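Whiteboards and Magnets: Frequently Asked Questions
Pirnemel Office Surfaces, Support
Last revised Dec 13, 2020

Which boards does this page cover?
All magnetic boards in the Kurnel and Tveit series. The Janholm series is glass and has its own page, as standard magnets do not hold on it.

How do I tell which series I have?
Look at the label on the back, lower left corner. Kurnel part numbers begin with K, Tveit part numbers with T. If the board is already on the wall, the same number is printed on the delivery note.

Will any magnet hold?
Most will. The writing surface is coated steel, and a small round magnet holds a single sheet of office paper without slipping. For card or several sheets, use a larger magnet or add a second one at the opposite corner. The maximum stack tested on Kurnel boards is 6 sheets under one 101 magnet (the part number of our standard round type).

Do magnets scratch the surface?
Not if they are lifted off. Scratches come from dragging, usually with grit caught between the magnet and the coating. Tilt the magnet at one edge until it releases, then pull it straight away from the board. Wipe the back of the magnet from time to time. Discard any magnet with a chipped shell or exposed metal.

Where should magnets be kept when not in use?
Leave them on the board, low and to one side, clear of the writing area. A magnet parked in the middle gets pushed around by the eraser, and that is how most drag marks start.

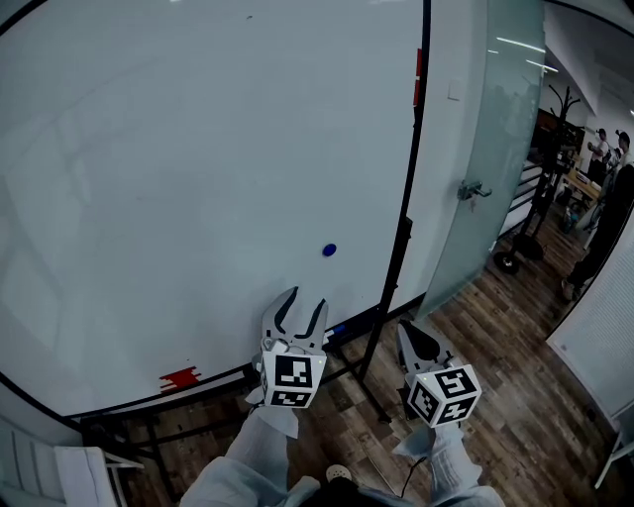
Storing magnets stacked together in a drawer is acceptable but tends to chip the edges. Keep them away from bank cards and mechanical watches in either case.

My board looks gray and smeary after erasing. Is the coating worn?
Usually it is marker residue. A dry eraser moves the pigment without removing all of it. Clean with a damp microfiber cloth, then dry with a second cloth. If smears remain, apply the cleaning fluid supplied with the board, leave it for 13 seconds and wipe in one direction. A coating that is really worn feels rough under a fingertip and stains again within a day.

There is a small dark spot that will not come off.
Try the following in order: cleaning fluid on a cloth; a dry-erase marker drawn over the spot and wiped off at once; isopropyl alcohol on a cotton swab. Do not use a blade, melamine sponge or scouring powder. If the spot has a hard edge and catches a fingernail, it is a chip, and cleaning will not change it.

Can chips be repaired?
Small ones can be sealed with touch-up lacquer to stop rust. The sealed area will not erase well.

Is the board supposed to be flat?
Yes. Press gently at the center. Movement there means the wall brackets are set too far apart or a screw is loose. Tveit boards wider than 2000 mm need the additional center bracket.

Who do I contact about parts?
Magnets, erasers and brackets: Helge Skjelbred, parts desk. Coating claims: Trevor Dufour, warranty. Have the part number ready. Claims for boards delivered before February are handled under the old terms.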